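Dralen extends tableware glaze recall to second production run

Tableware maker Dralen has widened a recall of its Weldu line of glazed bowls after a second production run failed in-house checks for lead release, the company said in a notice to retailers in September.

The extension adds 1749 bowls to the recall. They were fired at the Hendenero plant and sold through kitchen supply stores and by mail order. The first notice covered a single run from the same plant.

According to the notice, the fault lies in the firing schedule. A kiln controller was set to end the top-temperature hold 104 minutes early, leaving the glaze under-fired. An under-fired glaze can release metals into acidic food such as tomato sauce, vinegar dressings or citrus juice, particularly when the food is stored in the bowl overnight.
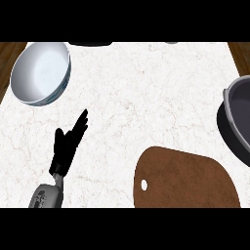
A round white bowl with a thin blue pattern on the rim. Illustration.

Affected pieces carry the batch letters HN on the foot, followed by the digit 2. Bowls with no batch mark predate the plant and are not part of the recall.

Chaltu Worku, head of product testing at Dralen, said the error was found when retained samples were put through a 24-hour acid soak. "The surface looks normal to the eye - the defect only shows up in the leach test," Worku said. The controller has been replaced, and each kiln load is now sampled before packing.

Owners are advised to stop using the bowls for food and return them to the place of purchase for a full refund. No receipt is required. Mail order customers can request a prepaid label from Skisine, which is handling returns.

Dralen said it had received no reports of illness. Plates and mugs in the Weldu line are fired in a separate kiln and remain on sale.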